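Search tips and how-tos Search
Workshop > Fabric handling
5 min read

Cirkemell Okar hand gripper kit: setup and cloth-handling tips
Florin Ursu, February 17, 2022

The Okar is a hand-held gripper kit for recording demonstrations that a robot arm will later repeat. Cirkemell rents it by the month or sells it outright in pairs. We used a rented pair on clothing, which is the job most buyers ask about.

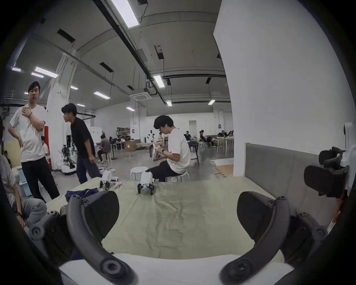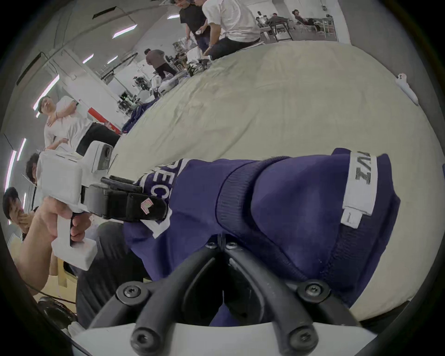
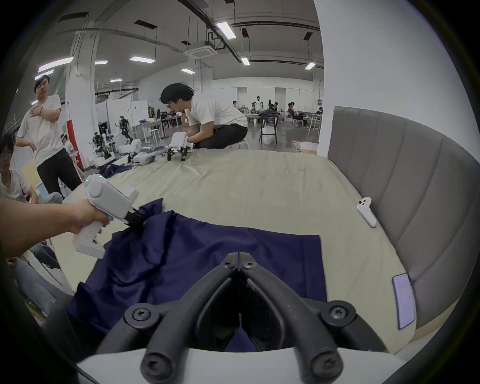 Curved gripper fingers and navy cloth, three views from the hand-held units.

What comes in the case

Two grippers, two chargers, a hex key, a strip of marker stickers and a card with a link to the manual. No work cloth is supplied. The printed card is out of date. Download the current manual from the account page before first use.

Surface

Use a plain, pale cover in one color. Dark garments on a dark cover gave us bad recordings, and small checks were worse. Pull the cover tight and tuck it under. A wrinkle in the cover gets picked up along with the garment, and you won't feel it through the handle.

A soft surface helps with thin cloth. The lower finger can press down a little and slide under the edge. On a hard tabletop, lay a folded blanket under the cover.

Leave at least 26 inches of clear surface on each side of the garment. Sleeves need more.

Picking up an edge

1. Open the fingers before you lower the gripper.
2. Come in from above with the tips straddling a fold.
3. Press lightly, close, and wait a moment.
4. Lift a few inches and check that only one layer came up.

With a flat hem there's no fold to straddle. Push the hem inward with one finger until it buckles, then pinch the buckle. Ribbed bands are easier than flat hems. Avoid gripping on printed lettering if the print is stiff; the pads slip on it.

Two grippers on one garment

Clamp the first corner and hold it still. Bring the second gripper in only when the first is steady. If both hands move at once, the cloth swings and the recording has to be thrown out. For a sweatshirt, take the shoulder seams first, stretch, lay down, and then deal with the sleeves.

Two people can work opposite ends of the same surface. Agree on who lets go first.

Fit and wear

Check the finger screws at the start of each day with the supplied key. Snug is enough. Wichai Luangrath overtightened one on our second unit and the finger stopped closing fully until it was backed off a quarter turn.

Wipe the pads with a damp cloth every 15 recordings when working with fleece or anything that sheds. Lint on the pads costs more grip than wear does. Cirkemell rates a set of pads for 800 hours. We didn't get near that.

Keep marker stickers flat and clean. A lifted corner is enough to spoil tracking. Replace them from the strip; don't glue them back.

Files

Recordings go through Meesuk, the desktop program included in the rental. It names files by number only. Add the garment type in the notes field at the time, or you'll be sorting them by eye later. We had 3,926 clips on the drive when the rental ended and the early ones still aren't labeled.

Export to the Skeltbridge format works, but it drops the notes field. Save a copy of the notes first.

Rent or buy

Rent if the job is one garment type. The handle suits medium and large hands; there is no small size, although Cirkemell lists one for July. Spare pads are sold only in sets of four. Support replied to both of our emails the next working day, and the second reply fixed the charging fault.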